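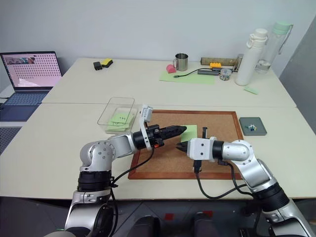
Lerent student robotics project
Progress report to Studside, second term

Summary

The group met every Wednesday this term and is on track for the January showing. Of the 13 tasks in the approved plan, 8 are finished. The rest depend on the pinning task, which has taken longer than we allowed for. Spending is within the grant and we are not asking for a change to the budget.

Work this term

Students have been programming two arms to put notes up on a cork board. The task has three stages: picking up a single note from a container, placing it on the board and fixing it with a push pin. We chose it in the original application for its mix of paper handling and small-part handling, and it has been harder than the sorting work we did last term.

Picking up one note at a time is the weakest stage. Notes stick to each other and the fingers often bring up two. Students tried fanning the stack by hand before each run, which helped, but we don't want to rely on it at the showing.

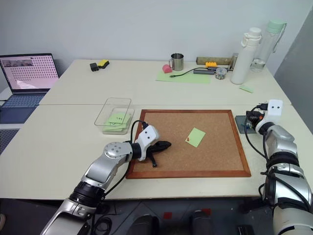 Pinning is in better shape. The pins are small and the angle of the wrist matters a good deal, so the students rewrote the approach to come in more slowly over the last few centimetres. In the final session they logged 19 complete runs, almost double the session before. Failed runs are written up in the Kekana logbook with the stage where they stopped.

Both arms work close together over the board, and one afternoon was lost to a collision that loosened a finger mount. Repairs were done in-house. Students now run each new program at reduced speed first.

Participation

There are 13 students enrolled, the same as at the start of the year. The older ones have taken over most of the program testing. Two have asked to continue over the summer, and we are checking room access with Sadell.

Next period

Finish single-note pickup, then join the three stages into one program. Draft the labelling task. Order spare finger pads from the equipment line. The next report will include the final costs for the term.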